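杜马街人行道改造方案公示 街角商铺退界空间将统一铺装

本报讯 杜马(Duma)街沿线人行道改造方案日前开始公示，意见征集持续到三月底。方案由市政设计单位贝纳维德斯(Benavides)工作室编制，涉及杜马街与杜沃(Duvau)路交叉口以东的路段，全长约400米。

按照方案，改造后的人行道将取消现有的多处高差，街角路缘全部降坡，方便轮椅和婴儿车通行。沿街建筑退界范围内的地面与市政人行道采用同一种铺装，不再以材质区分产权边界。此前，两部分地面分属不同单位养护，接缝处沉降后由谁修补，多年来一直有争议。

公示文件显示，工程分3段施工，每段施工期间保留一侧通行。首段从杜沃路口开始，该处地下管线较密，施工前须先完成燃气和通信管线的探测。沿线商铺的卸货时间调整为早上七点以前，施工结束后恢复原有安排。

方案对路面材料作了较详细的规定。人行道主体采用浅灰色粗骨料混凝土大板，板间设伸缩缝，表面不做抛光。设计单位在说明中写道，这种做法造价低于石材，雨天防滑性能较好，局部破损时可以按板更换。公示期间也有居民提出，浅色路面夏季反光较强，希望在朝南一侧补种行道树。设计单位答复称，路段内有348米具备种植条件，其余部分因地下管线埋深不足，只能摆放可移动的花箱。

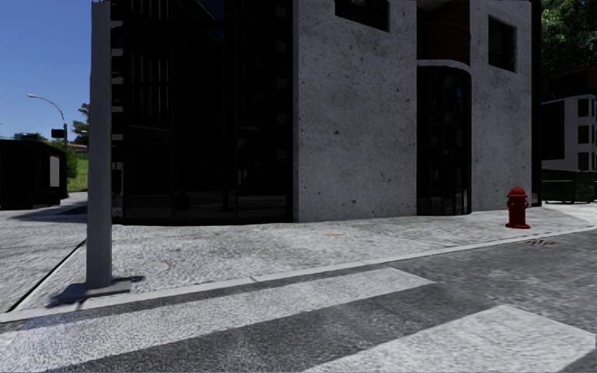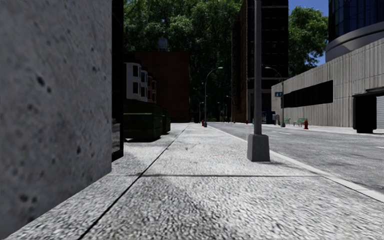 街角与人行道效果图

夜间照明也在这次改造范围内。现有路灯间距过大，两盏灯之间的路面亮度达不到现行标准，方案拟在原灯杆之间加装低位灯具，灯光朝向地面，避免照入沿街住户的窗户。灯具的控制线路与道路照明合用，不另设配电箱。

与人行道相邻的乌托维耶(Utovier)公交站将向东平移，站台加长，可同时停靠2辆公交车。施工期间设临时站牌，位置在原站点对面，途经线路不变。自行车停放架集中移到站台后方，原先零散设在店铺门口的停放点不再保留。有店主在征集意见时表示，停放架离店门太远，顾客不方便，建议至少保留面包店和药房门前的两处。这一意见目前尚未答复。

市政部门表示，征集到的意见将汇总后随修改稿一并公布，施工招标在修改稿确定后进行。方案全文和图纸可在区政务服务大厅一楼查阅，开放时间为工作日上午九点至下午五点，周日下午另有一场现场说明会，地点在杜马街图书馆阅览室，无须预约。书面意见可当场提交，也可投入大厅入口处的意见箱。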